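Speaker notes: Reusable drinkware in shared kitchens
Tindstead Staff Amenities Forum, July 21, 2024
Presenter: Rhea Baluyot

Slide 1. Opening
Acknowledge the hosts and thank the Trurnirar building team for the use of the room. State the purpose of the session: to present the revised guidance on bottles and cups kept in shared kitchens, and to take comments before it is adopted in December.

Slide 2. Background
The Tindstead site has 919 staff and a kitchen on every floor. Until last year each kitchen ordered its own disposable cups. The combined order came to nearly 3,000 a month. Pause here, as colleagues from Horrocks may wish to compare this with their own site.

Slide 3. What the guidance covers
The guidance applies to two classes of item. The first is the personal bottle with a screw cap, brought from home or issued at induction. The second is the shared plastic tumbler, which belongs to the kitchen and is returned to the rack after use. Glassware and travel mugs are dealt with in a separate note and should not be discussed today.

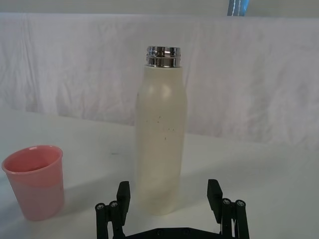 Personal bottles are to be labelled on the base with the owner's name and floor. Labels on the side have proved unsatisfactory, as they lift in the dishwasher and collect in the filter. Caps are to be washed by hand and left off overnight. Unlabelled bottles will be held at the front counter for two weeks and then disposed of.

Slide 4. Shared tumblers
Each kitchen will receive 150 tumblers in a single colour, so that stray items can be returned to the correct floor. Tumblers are to be stored rim down on the open rack. Any tumbler with a crack or a rough rim should be taken out of use at once and placed in the grey tub under the sink. Staff are asked not to keep tumblers at their desks after the end of the day.

Slide 5. Cleaning
The Clorkon trial remains under way on the second floor and results are not yet available. If asked, advise that the current detergent stays in use until further notice. Cupboard shelves are to be wiped down weekly by the floor contact, whose name is posted inside the door.

Slide 6. Questions and comments
Allow ten minutes. The question of who replaces lost tumblers is likely to be raised. The position is that the first replacement set is paid for centrally and later sets are charged to the floor. Written comments should go to Rhea Baluyot through the amenities mailbox. Paper copies of the guidance are on the side table.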